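Sultedeo opens its second lunch kitchen in Clamstead

2023-10-05

I'm so happy to finally write this one — Sultedeo is opening a kitchen in Clamstead! We started Bite, our pay-what-you-can lunch, in Vekville in May, and we've served over 4000 meals there (I still can't quite believe it). The new place seats 30, and lunch runs until 2 every day we're open. Expect soup, bread, something baked, and real plates, always. If you'd like to cook or wash up with us, just come by and ask for me at the counter.

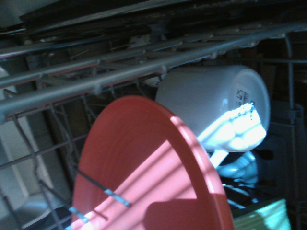 Darragh Keogh told me Clamstead has needed a cheap hot lunch for years, and that the soup had better be as thick as it is in Vekville. It will be, I promise — same pots, same recipe!

13 shares · 2 comments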